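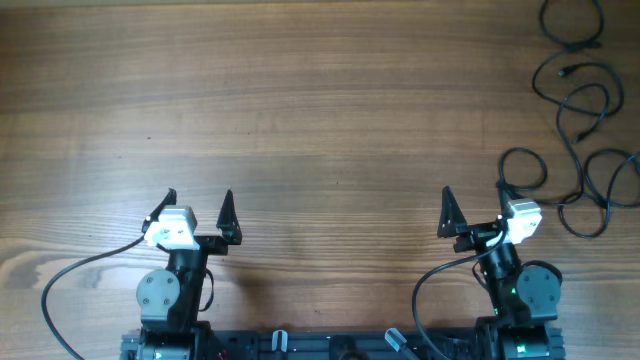

Notebook entry, Tuesday, Grarnadley workshop. Job 937: table top, condition and care.

Present: Mortimer Gallagher and the undersigned. Ashraful Paul joined at the end of the morning to go over the proposed treatment.

The purpose of the visit was to record the state of the wooden top before any decision on refinishing. The September entry recommended a full sanding back to bare wood. Having gone over the surface again by hand, I no longer support that recommendation. The finish feels sound along the whole length, and the slight roughness noted in September is confined to the front edge, where sleeves and forearms rest.

Mr Gallagher tried the Skultmont cleaner on the underside first, at half strength, with a cotton cloth. No colour came away on the cloth. He then repeated the test on a patch of the front edge the width of a hand and left it for the remainder of the morning. The patch is marked on the plan in the job folder and should be looked at again after 24 hours. Please do not wipe it in the meantime.

On colour, the top is a warm brown with the grain running lengthwise. The variation from band to band was queried in September as possible staining. In my view it belongs to the wood. The edges of the bands follow the grain throughout, and I could find no ring or tide mark that crossed it. Mr Gallagher agrees. The word "staining" has been struck out of the earlier entry and initialled. 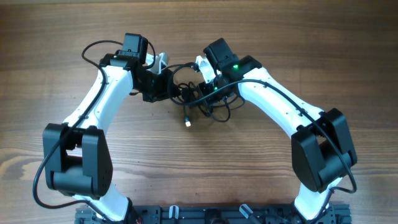
Job 937, top: darker streaks and lighter tan bands along the grain.

Treatment agreed for the front edge only: light rubbing with 2,000 grit paper, always with the grain, then one thin coat of the Plorkuneck wax, buffed by hand. Mr Paul asked whether a second coat would be worth the time. I have left this open until the first has been seen in ordinary daylight — the lamps on that side flatter everything.

The remainder of the top is to be dusted and otherwise left alone. Felt pads are to go under anything heavy that is set down for longer than a day. The present stock of pads is down to 8 and I have asked for another packet.

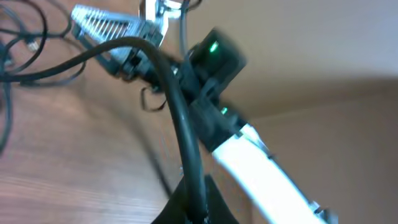
Redecoration of the room was raised by Mr Paul, who has been asked for a view on paint before the winter. The sample cards supplied under the Iwasaki order are mostly cool greys and I cannot recommend any of them. Held against the table they make the wood look orange. The present beige sits comfortably beside the reddish brown of the grain, and the paler ceiling above it throws a fair amount of light back down. My recommendation is to keep the wall in its existing shade and to spend the money on the lamps. Mr Gallagher would accept a slightly lighter beige. The cards are filed behind the plan should anyone wish to compare them.

Outstanding:
Test patch to be checked and the result entered — Mr Gallagher.
Wax to be drawn from stores; the open tin has a skin on it and should be discarded.
Paint recommendation to be written up for Mr Paul.
Plan of the top to be redrawn at a larger scale. The present one is too small to mark properly.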